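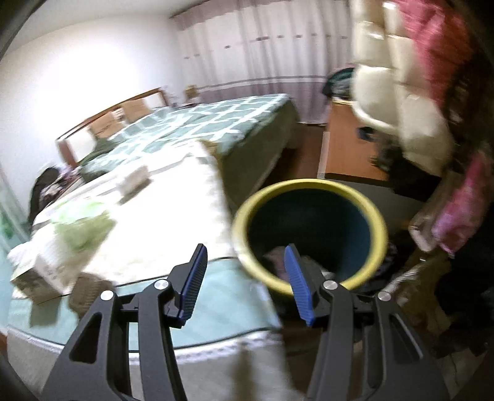
Malsha Marikar

4.2 The bin as a unit of work

Before Plolholm brought in the hand-held grippers, a bedroom on the residential floors was allotted 15 minutes and the waste bin was allotted nothing. It was emptied on the way out, with whichever hand was free. Under the new system the bin is a task. It has a name, a start and a finish, and a line on the supervisor's sheet, a level of recognition that several of the cleaners have yet to reach.

The work itself is plain enough. A cleaner holds the gripper, brings the open jaws to the object and closes them, and the recording is later used to train a machine to do the same. Takeout containers are among the commoner objects (Figure 1). Heledd Humphreys, who had cleaned by hand for years, described her first month as "learning to pick up rubbish, but worse."

Figure 1. Two-jaw gripper over a bedroom waste bin, with a brown clamshell container between the open pads.

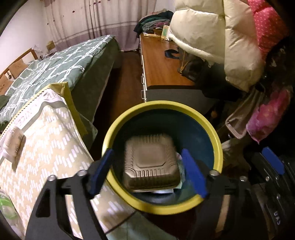
Speed was the first thing to go. The same room now took 36 minutes, and the rota, drawn up in March by someone with faith in the original figure, was not revised until the shift had overrun for 2 weeks. Pay followed the rota. Tegwen Jenkins kept her own record of the difference on the back of a laundry docket, and it is the most reliable timing data we have.

The second change was in what counted as skill. Cleaners had been valued for working around a resident's clutter without disturbing it – a talent that left no trace and so earned no bonus. Slow, legible movements now earned one. Pierina Sanna, the quickest of the group, was sent for retraining.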